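About Ilach

7 min read

Hi, I'm Olga Gallardo, and I run Ilach with my business partner Zhenhua Yao. We make zip pouches and we help people put their stuff in them. I know that sounds like two different jobs (my sister says so every Thanksgiving), but they grew up together and I can't pull them apart anymore, so let me tell you how it went.
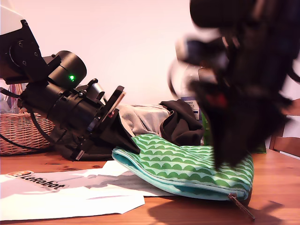 I used to work in the front office of a dental practice in Pevow, and I carried a tote bag that was a disgrace. Receipts, hair ties, half a granola bar, three chargers for phones I no longer owned. One February I was standing at a pharmacy counter with a line behind me, digging for my insurance card, and I dumped the whole bag out in front of everybody. The card was at home. I drove back, got out my mother's sewing machine, and made a pouch from the leg of an old pair of work pants. It had a zipper that came off a cushion and it was crooked as anything. Cards and papers went in there and stayed there.

Then I made one for chargers. Then one for the hair stuff. Then a friend wanted one for her kid's crayons, and her neighbor wanted one for knitting needles, which meant figuring out a longer shape, and you can guess the rest. I spent 50 dollars on zippers and thread that spring and felt very reckless about it!

Zhenhua came in from the other side. He'd been helping people get ready for moves — going into the house a month before the truck, sorting the closets and the kitchen drawers, deciding what travels and what doesn't. He bought a bunch of my pouches at a school fair in Pevow because he was sick of plastic bags splitting, and he came back the next week with a list of complaints. The corners were too tight to turn out properly. The zipper pull was too small for anybody with stiff fingers. And why on earth were they all the same color, when the whole point was to tell them apart? He was right about every bit of it. I was annoyed for a day and then I called him.

So that's the two of us. I look after the sewing and the shop, he looks after the home visits, and we both end up at the table.

The table

I want to say a word about tables, since so much of what we do happens on one. If you come to us for a sorting session, the first thing we'll ask is whether you have a clear tabletop. Not a bed (things slide into the dips and you want your bed back by bedtime) and please not the floor, my knees can't take it. A plain wood table is perfect. You spread everything out, you can see what you have, and when it's dinner time you have a very good reason to finish.

I'm fond of wood with a warm color to it. Small things show up well on it and it doesn't glare back at you under a lamp. We don't put a cloth over ours. I tried one for a while and lost needles in it, and after that it got cut up for linings.

The other thing we like to have close by is a basket. Wicker, mostly! It's light, you can carry it from room to room, and it sits on a shelf afterward looking like you meant it to be there. A basket is where things go when you haven't decided yet. Zhenhua is strict about this, and he'll tell you that a basket on the table is for deciding and a basket on the shelf is for keeping, and you shouldn't let the first kind turn into the second. I let mine turn into the second all the time. He knows.

What we make

We do two sizes of the everyday pouch. The small one is called the Imix and it takes cards, coins, earbuds, a lipstick, whatever you'd otherwise be feeling for at the bottom of your bag. The big one is the Aliyu, and it's for chargers and cables, first aid things, socks, the paperwork for a trip. My niece picked both names when she was little and making up planets, and they stuck.

Green is our bestseller by a mile. I don't have a theory. We make it every season, and every season I think maybe people have had enough of green, and they haven't. After green comes navy, then the mustard one, then a rust color that I personally love and have to talk people into.

The fabric is a midweight cotton canvas on the outside and something thinner inside. I like a pale lining on the darker pouches, so you can see down into the corners. If you've ever hunted for a black cable in a black bag you'll know why I went on about this for so long. Zippers are the chunky kind with a thin metal pull. And the corners turn out properly now!

They go in the wash on cool, inside out, zipper open. Please don't tumble dry them. I've done it, they come out a little sad and wrinkly and you'll be standing there with an iron wondering what became of your evening.

We also do short runs of other things when we feel like it. Pencil rolls in late summer. A flat folder for sheet music that started as a present for a choir friend. A square of dark heavy cloth, hemmed all the way around, that you lay down when you're sorting little pieces like beads or screws, and then you pick it up by the edges and pour them where they need to go. I made that one for myself and Zhenhua took it to a client's house, and I got it back with an order for six.

What a sorting session is like

People get nervous about this part, so I'll just tell you. Zhenhua (or me, if it's sewing rooms or craft closets, because I can be trusted to understand why you own all that ribbon) comes over in the morning. We have a coffee. We pick one area, one, and we don't let you talk us into the garage. Everything in that area comes out onto the table.

Then we make heaps. We don't use labels yet. Heaps change, and once a thing has a label people get loyal to it. Cables with cables, bottles with bottles, papers with papers, and the basket for whatever makes you go "hmm." We don't throw out anything of yours. You do that, or you don't, it's your stuff! What we're after is that you know where it is.

Once the heaps have settled, they go into pouches, bottles and clear containers go upright in a basket where you can see what's in them, and the fabric things get folded and go flat underneath. Soft on the bottom, see-through on top. That's my own rule and I've never seen it written down anywhere, but try it and see if you don't find your travel shampoo faster.

A session runs a morning. Bigger jobs, like getting ready for a move, we split over several visits, and there's homework in between. The homework is usually one drawer.

Our best job so far was a retired music teacher with a spare room she hadn't been able to walk into. She wanted everything counted at the end, because she'd had a bet on with her brother, and the number was 183 pouches. I sewed for weeks. He had guessed much lower and he paid up with lunch for all of us, and she now rents that room to a student, pouches and all neatly in the hall closet.

The workroom

We sew and pack in a plain room with pale walls. I keep meaning to paint them. I bought sample pots once, a blue and a sort of pea green, and then found that every piece of fabric I held up looked like a different color from what we'd told the customer it was. So pale they stay. Under the evening lamps they go slightly pink, and I've come around to it.

You can visit, by the way. Write first so we can clear a chair. I'll make you tea and you can choose your zipper, and if you bring a bag that's in a bad way I'd love to see it, the worse the better. I have seen everything. I have seen a whole unopened jar of pickles in a briefcase.

Repairs and old pouches

If a seam goes, send it back and I'll fix it. I don't mind how old it is. Zippers I can replace too, though you might get a different color if I've run out of yours, and some people ask for a different color on purpose now (a green pouch with an orange zipper is a very cheerful thing).

If you've just gone off yours, we'll take it back, wash it, and pass it along with the next school order. We send those out with crayons in them. The teachers ask for the Aliyu size and then the kids want the Imix, so we send a mix.

What we're bad at

Email in August. Also gift wrapping. I fold a very good pouch and I cannot, for the life of me, do the ends of a parcel. We put a ribbon on if you ask, and you'll get a handwritten note, and that's as fancy as we get.

And Zhenhua would like me to add that we don't do attics in summer. He did one. He'd love to talk to you about it in October.

If you want a pouch, the shop has whatever's in stock this week. If you want a morning with one of us at your kitchen table, send a note saying which room it is and what's bugging you most, and tell us whether you've got a dog so we know to bring the treats.

— Olga

Contact: use the form or stop by the workroom in Pevow | Page updated November 9, 2022 | © Ilach. All rights reserved. | Back to top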